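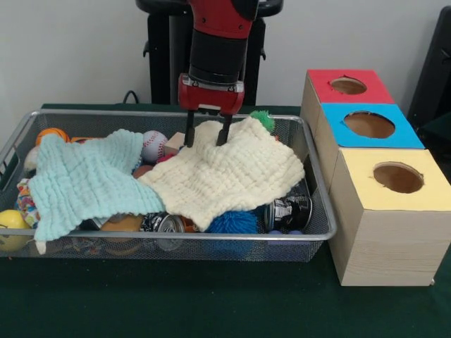 Household Textile Waste in the Meléndez District
Final report, Consumer and Family Studies
Submitted by Elvia Becerra and Brisa Aguirre

Most households replace their bath and kitchen linens long before the fabric has worn out. The purpose of this project was to learn what residents of the Meléndez district do with towels and other small linens once they are no longer wanted, and whether a neighborhood collection point would change those habits. The study was limited to small items of the kind that fit easily in a wire-mesh basket, such as a cream-colored washcloth, and did not include clothing, bedding, or carpets. Small linens were chosen because thrift stores in the district often decline them, which leaves the trash as the easiest choice.

Method

A one-page survey was delivered to 1,000 addresses in March. Residents could return it by mail or leave it at the front desk of the Hustora branch library. The survey asked how often linens were replaced, what was done with the old ones, and how far the household would travel to drop them off. A total of 267 completed surveys were received. We also held interviews with 7 households, each lasting under an hour, and visited the sorting room at Utico, a local textile recycler.

Findings

Cutting old towels into cleaning rags was the most common answer among households with a garage or a yard. Apartment residents more often reported throwing linens away, and several wrote in the margin that they had no space to store rags. Stains and odor were named more often than holes or thin spots as the reason for replacement.

Distance mattered a great deal. Few respondents were willing to make a special trip, but many said they would use a bin at a place they already visited – the library and the Trisar laundromat were both mentioned by name. In the interviews, two households said they had believed that stained cotton could not be recycled. Staff at Utico explained that they accept stained items if they are clean and dry, and that much of the cotton they receive is cut into wiping cloths.

Limitations

The survey was offered only in English, and renters were underrepresented in the responses. Answers about past behavior were based on memory and were not checked. The results should not be applied to other districts without further study.

Recommendations

1. Place a trial collection bin at the Trisar laundromat for 3 months.
2. Post a plain list of accepted items on the bin, including a note about stains.
3. Repeat the survey in English and Spanish after the trial ends.

Copies of the survey form and the interview questions are attached as Appendix A and Appendix B.

Last updated: Friday, 4:15 p.m.
2 comments | 5 shares
Contact the department office | Copyright Consumer and Family Studies | Back to top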